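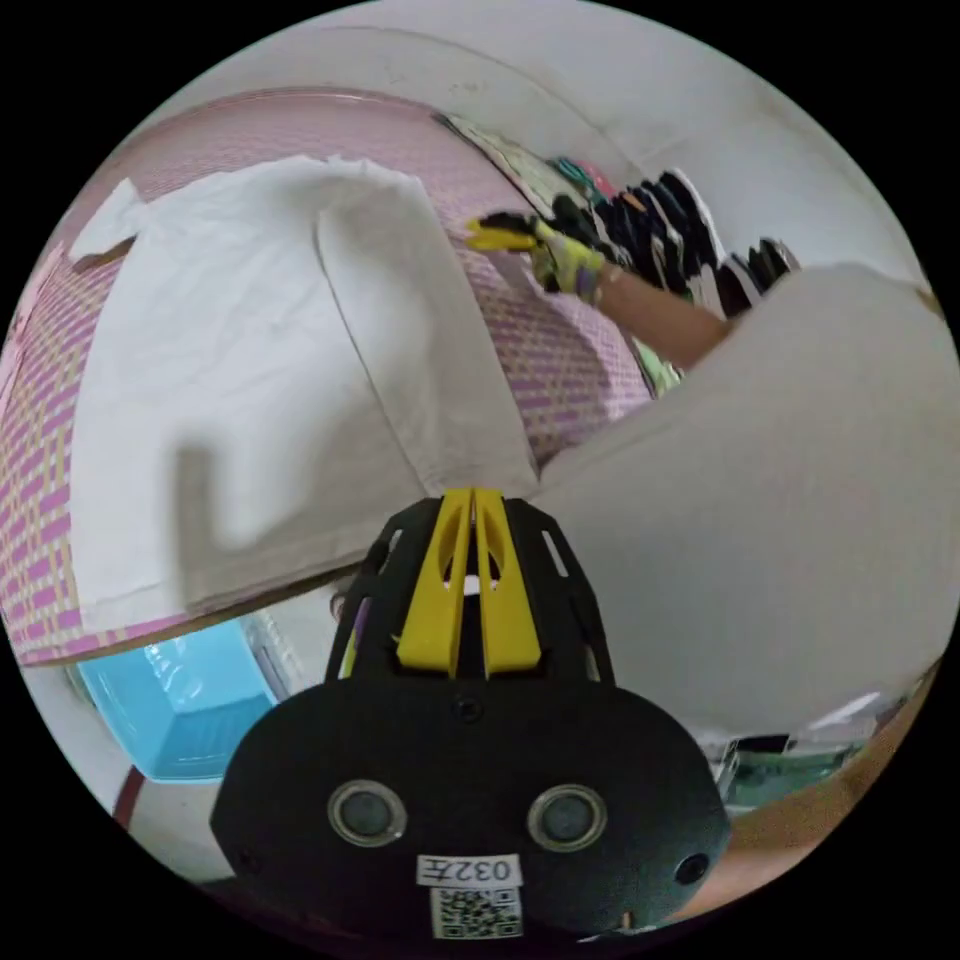 # Kirkura hand-held gripper kit: your questions

We've had the Kirkura kit out on loan to homes and small workshops since April, and the same questions keep landing in the inbox. I've put the answers on one page, in more or less the order people ask them. If yours is missing, write to Lacey Birkett and she'll add it (she loves a weird one).

## The basics

### What do I get in the kit?

One hand-held gripper, a charging lead, a soft carry bag, a cleaning cloth and a printed quick-start card. You also get a login for Sosine, the web page where your recordings go. Everything fits in a backpack with room left for your lunch.

### What is it for?

You do ordinary jobs with the gripper instead of your fingers: folding a T-shirt, putting tools back, moving things into a tub. The kit records how the gripper moved and what was in view while you did it. Those recordings can then be used to teach a robot arm with the same style of fingers. No arm needed at your end, and you can do it all on the edge of a bed.

### Do I need to know anything about robots?

Not a thing. If you can use barbecue tongs, you're most of the way there. The best recordings we've had so far came from people who fold a lot of washing.

### Why are the fingers yellow?

It makes them easy to pick out in a recording, against cloth especially. We tried a grey set early on and they vanished every time someone picked up a pair of track pants.

### Is there a left-handed version?

The same unit works in either hand. The trigger sits in the middle of the grip, so swap over whenever you like, though please don't swap halfway through a recording.

## Getting started

### How long does set-up take?

Most people are recording inside 17 minutes, and a fair chunk of that is waiting for the first charge to tick over. The steps are:

1. Charge the gripper until the light stops blinking.
2. Log in to Sosine and type in the number from the sticker on the housing.
3. Squeeze the trigger fully shut and let it open again, twice.
4. Hold it still on a flat surface until it beeps.
5. Start a practice recording and pick up a sock.

Step 4 is the one people rush. If you bump it, just do it over.

### Which number do I type in?

The big printed one on the white label. Leave off any zeros in front and Sosine will still find it, but leave out the character that comes after it. The QR code right below opens the same page if you'd sooner scan it with your phone.

### What should I start with?

Cloth! I know everyone wants to go straight to screwdrivers, but a plain T-shirt or towel teaches you more about the gripper in one evening than anything else. You learn how lightly you can pinch, how far the fingers need to open and how to drag a corner without bunching the lot. A white one on a patterned cover is lovely to work with because you can see every edge.

### Do I have to tidy up first?

Please don't. A bed with a shirt on it, a rack of clothes at the back and a plastic tub underneath is exactly the sort of place these jobs get done in real life. Just clear anything you'd trip on, and put away mail, bank cards and anything with your name on it.

### Can someone help me while I record?

Yes, and it's often better with two. One person works the gripper and the other passes things in or holds a corner. Gloves are fine for the helper, including chunky work gloves. Agree on who moves first, and keep hands out from between the fingers.

## Day-to-day use

### What can it pick up?

Clothing, towels, small hand tools, sponges, cups, toys, cardboard boxes with an edge to grab. It's rated to 2 kilograms, and I'd stay well under that for the sake of your wrist.

### What can't it pick up?

Coins on a bare table are a pain. So is anything slippery and round — I chased a boiled egg across my bench for a whole lunch break and lost. Fitted sheets are possible, but you'll want a cup of tea afterwards.

### Does it hurt your hand after a while?

It's lighter than it looks, though the body is wide and you do notice it. We suggest stopping after 34 minutes and having a proper stretch. My forearm was sore the first week and fine after that. If you have any trouble with your wrists or thumbs, tell us before you book and we'll send the softer trigger spring.

### Do I need special lighting?

Normal room light is plenty. Avoid having a bright window straight behind the job, and try not to let a big piece of fabric sit right up against the gripper, as it can hide a good part of the view. If that happens for a second or two while you're turning a shirt over, don't stop. Keep going and finish the fold.

### I dropped something in the middle of a fold. Should I delete the recording?

No, keep it. Picking something up again is useful to learn from. Only delete a recording if someone walked in who hadn't agreed to be in it, or if you gave up on the job partway through.

### How many recordings does one charge cover?

With short jobs like folding a tea towel, we get some 283 before it asks for the lead. Long jobs use more. The light turns orange well ahead of time, so you won't be caught out.

## Care and repairs

### How do I clean it?

Wipe the fingers and the housing with the cloth in the bag. Use it dry on the two round windows on the housing, with no sprays at all. Lint likes to collect in the slots of the fingers, and an old toothbrush gets it out beautifully.

### One of the fingers feels loose. Can I fix it myself?

You can tighten it with the little key clipped inside the bag lid. If it's still wobbly after that, stop and write to us. Please leave the screws in the main housing alone, even if you're handy. We have to realign everything once it's been opened, and that takes Lacey most of a Monday.

### Is the thin wire inside the frame meant to be there?

It is. It should lie along the inside of the frame and stay clear of the fingers as they close. If it has worked its way into the gap, switch off, ease it back with a fingertip and send us a quick note so we can keep an eye on that unit.

### What if I break it?

Tell us and send it back in the bag. Ordinary wear and honest accidents are covered by the loan. A unit from the Goodall workshop came back with a finger snapped clean off after a run-in with a vice, and it was out on loan again within the fortnight.

## Recordings and privacy

### Does it record sound?

No. There's no microphone in the unit, so sing as much as you want.

### Who can see what I record?

You can, and so can the two of us who check recordings for the library. Nothing goes further until you press Share in Sosine. Before then you can watch each one back and throw out any you don't like.

### What about other people's hands and arms?

Ask them first, even if it's only a forearm reaching in from the side. There's a short consent form on the login page that takes a minute to fill in. For anyone under 18, a parent or guardian signs it.

### Can I use my own recordings for something else?

Yes! They're yours. Download them as a single folder and do what you like. One borrower is using hers to train a small arm to sort rags for a print studio, and I can't wait to see it going.

## Borrowing and other gear

### How does it compare with the Zeltari glove?

We've had both on the bench. The Zeltari is more comfortable and you can feel what you're touching, which is a real pleasure with thin fabric. Its weak spot is that a glove has five fingers and the arm we use has two, so the movements have to be translated and some of them come out odd. With the Kirkura you're stuck with two fingers from the start, and you soon find ways of folding that suit them. If your arm has a full hand on it, borrow the glove. For a simple two-finger arm, I'd pick this one every time.

### Does it work with any robot arm?

It works best with arms that take the matching finger set. We can send the finger drawings if you want to print your own for a different arm. Expect a bit of fiddling with the mount.

### How do I book one?

Send Lacey a note with your suburb or town, what jobs you'd like to try and whether you want the softer spring. Tell her which hand you write with too. Loans run for two weeks and you can extend if there isn't a queue. The bag goes back in the same box it came in, so hang on to the box.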